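# How many demos per task before you move on?

**tinkerfern** – 20/08/2025

Hi all, long-time reader, and finally posting because I've been going back and forth on this for weeks and my coworkers are sick of hearing about it. We're a small group at Kelbridge collecting hand demonstrations for tabletop sorting (small parts into compartments, compartments back onto a tray, that kind of thing). We wear the grippers on our own hands and just do the job while everything records. Since March we've logged 3,444 episodes over 18 tasks, and the trouble is they're spread pretty evenly, so every task has almost 200 and none of them feels finished. Do you folks go deep on a few tasks or keep adding new ones?

**mossback_lane**

Welcome! Go deep, I'd say. We did the wide thing on our Dulteo project and ended up with a policy that would reach toward the right spot and then hover over it like it had forgotten why it came into the room. Once we picked 3 tasks and really worked them, with lots of different starting positions, the grasping cleaned up nicely.

**quillandbolt**

I have to disagree with mossback (fondly, we've had this one before in the Wogan thread). If your tasks share the same motions, and sorting tasks mostly do, then the extra variety is helping all of them at once. What I'd look at is how much the episodes differ inside each task. If the tray sits in the same place every time, another hundred of those won't buy you much.

**mossback_lane**

Fair, and I'll grant you the part about the tray. I still think a beginner group gets more out of watching one task work from start to finish – it keeps people's spirits up, if nothing else!

**tinkerfern**

Thank you both, this is already more useful than my last two meetings. Quilland, you caught me, we've been pretty lazy about moving things. Our current layout has the fifteen-cell organizer on the left and the brown tray on the right, and I'd guess most of our episodes look a lot like that.

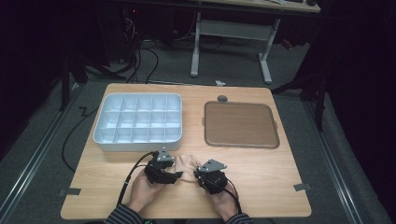 **pelican_drawer**

Should you keep the episodes where somebody fumbles a part and picks it up again?

**quillandbolt**

Keep them, as long as the person recovers and finishes the task. Tag them so you can train with and without. We threw ours out the first time around and the policy had no idea what to do after a miss, so we had to go back and collect recoveries on purpose, and those always come out a bit stagey.

**mossback_lane**

Agreed on that one, for once. I'd only drop the ones where the tracking jumps.

**tinkerfern**

Okay, so the plan is to shuffle the layout between episodes, tag the fumbles, and pick a few tasks to push on while the rest wait. I'll write it up for the Mellen folks too, they've been asking about our tags anyway, and I'll come back with numbers once we've retrained.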